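Remote Driving Operators, Outdoor Routes (part-time, paid)

Storard is hiring 8 people to drive a ground robot by remote control on farm tracks and footpaths near our test site at Bernby. Your driving will be recorded and used to teach the robot to follow the same kinds of routes without a driver. The work starts in August and runs for 5 weeks. You do not need a background in robotics or programming.

What the job is

You will sit at a desk in our control room at Bernby with a hand controller and a screen. The screen shows the view from the robot, looking forward over its own front end. Your task is to drive a set route from start to finish at a steady walking pace, keep to the middle of the track, and stop when the route sheet says to stop. Then you mark the run as good or bad, write a short note, and start the next one.
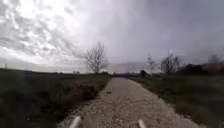 Each route is driven many times by different people. We want to see how each of you handles the same stretch of ground, so please don't try to copy another operator. Smooth steering matters more to us than speed. If you drift toward the grass, bring the robot back gently and keep going. A run with a small correction in it is still a good run, and we keep it. A run where you let go of the stick to answer your phone is a bad run, and you should mark it as one.

We have 894 runs left to record in this phase. Most are short. Some routes are repeated in the other direction, and those count as separate runs.

You will also spend part of each shift out on the track as the walker. The walker follows the robot at a safe distance, carries the stop switch, and talks to the driver by radio. If a dog, a cyclist or a tractor comes along, the walker calls it and the driver stops. Drivers and walkers trade places every hour or so.

Training

Training takes two shifts and is paid at the full rate. On the first you learn the controller indoors, using the Vidix practice software. On the second you drive outside with a trainer beside you. We go over how to judge distance on the screen, what to do if the video freezes (let go of the stick and tell the walker), and how to fill in the run log.

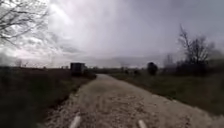 The run log is the part new operators tend to skip, and we do check it. Write down the weather, the state of the ground, and anything beside the route that another person would need to know to find the same spot again. Plain words are fine. "Gravel lumpy in the middle, dark boxy thing on the left, round bush across from it" is a useful note. "Normal" is not. If you can't tell what an object is from the screen, say that and describe its shape. The team that works with the recordings uses the Iyamu labeling tool and reads these notes next to the video, so a clear line from you saves them a lot of time.

Hours and pay

Shifts are 5 hours, morning or afternoon, with a paid break in the middle. We ask for at least three shifts a week. Pay is hourly, and the rate is in the information pack we send to everyone who applies. We go out under gray skies as well as in sun, but we stop for heavy rain and high wind. If a shift is called off after you have arrived, you are paid for it.

What we are looking for

You should be 18 or older and able to walk on uneven ground for an hour at a time. You need good eyesight, with glasses or contacts if you use them, and enough patience to drive the same track over and over with care. Experience with game controllers, drones, or farm or warehouse vehicles is helpful - but several of our best drivers had none of it. If you get motion sick looking at a moving screen, tell us before training and we will set up a short trial.

If walking the route is not possible for you, please apply anyway and say so. We have a small number of desk-only places.

What to bring

Sturdy shoes, a waterproof jacket and something to eat. We supply the radio, the vest, and hot drinks. There is parking at the site.

Your data

We record the robot's video, your controller inputs, and the radio channel. We do not film you at the desk. Your name is replaced by an operator number before the recordings leave Bernby.

How to apply

Send a short message to Ikechukwu Fashola, field operations, through the contact form on the Storard jobs page. Tell us which shifts you can work and whether you have driven anything by remote control before. No cover letter is needed. We reply to every application, and places are filled as suitable people come in.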